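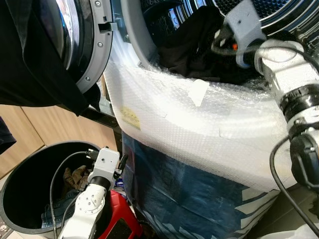
Mariann Szűcs maintains that the washer belongs inside the risk assessment, door and drum included, and that a household appliance gets no discount for being a household appliance. I am trying to turn that into a written rule and would like to know how others have worded theirs.

Setup: two arms in front of a front loader, garments taken from the drum and dropped into a bin. Our sheet (Gesta, revision from May) was written for table work. It covers start-up, e-stop checks, gripper force and who may be in the area. It says nothing about an arm reaching into an enclosure.

The points I cannot settle:

Should the drum opening have its own speed limit, separate from the limit for free space? A draft says 50 mm/s for anything past the gasket. The operators find that slow.

Does the appliance have to be isolated from mains while the gripper is inside, or is it enough that the door is open and the interlock prevents a cycle?

What is a valid record of the check before a run? At present it is a tick box and a name.

Attila Jakab
Thread 3951, viewed 2517 times

Answers

hegyi

Taking the second point first, because it decides the others. Do not rely on the door interlock. It was designed to stop a person from opening a running machine. It was not designed or rated as part of your safety function, and you have no figures for how it fails. Isolate at the plug or at a lockable switch, and write down which one. If your task needs the machine powered (for example, the arm presses the start button afterward), split the procedure in two: unload with the supply isolated, arm retracted to a defined home pose, then restore power. 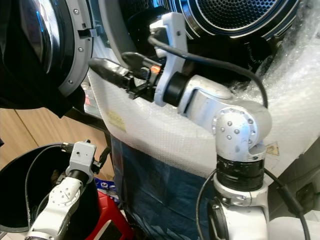
Photo: Attila Jakab

On speed, yes, a separate limit is normal practice. The reason is not the washer. A wrist inside an opening has little room to deflect, and a person reaching in to free a sock can be trapped between the gripper and the rim. In the open, the same contact would push the hand away. Clamping contact and free contact are treated differently in the collaborative robot documents, and your sheet should treat them differently too. I can't tell you whether 50 is the right number. That has to come from your arm's effective mass and payload and from a measurement at the rim. If you have not measured, keep the draft value.

Other lines I would add:

Nobody's hand enters the opening unless both arms are stopped. Both, including the one that is idle at the bin.

The door is opened to its full stop before the run and its position is entered in the check. A half-open door moves when touched, and the planned path then no longer matches the machine.

Cables at the wrist are checked through the full reach with the arm at low speed, with attention to anything that could catch on a latch or hinge.

If a garment is held by the gripper and also by something else, the arm stops and opens. It does not pull harder. Set the force threshold for this and record it.

zeravau

We just use one speed for everything. Simpler to train people on, and we have never had an issue in over 50 runs. Unplug the washer and you're fine.

canura

Mostly agree with hegyi. I would not use zeravau's run count as evidence of anything.

On the record, a tick box shows that somebody ticked a box. Ours has fields: program version, speed limit active, supply isolated (switch number), door at stop, e-stop tested, time. It takes 2 minutes. We also keep the wrist camera video from each arm, but with a restriction that you should copy into your sheet – video is supporting material and does not replace the check.
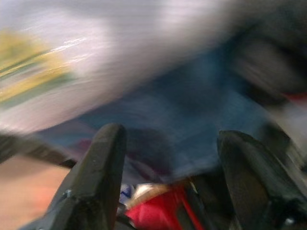
Wrist camera, blue fabric beyond the fingers. Strong motion blur.

From a still like that you can confirm that the fingers are there and that fabric is near them. You cannot confirm speed, force or grip. For those, log the controller values with the same clock as the video.

One correction to the above: "stops and opens" needs a condition. With a heavy item over the bin it is fine. With the wrist deep in the drum, opening is fine too, but the retract afterward should be a manual command.

Attila Jakab

Thanks. Isolation and the fields for the record are going in as written. The speed limit stays in draft until we have a measurement at the rim. Does anyone have a fixture for that which fits a round opening?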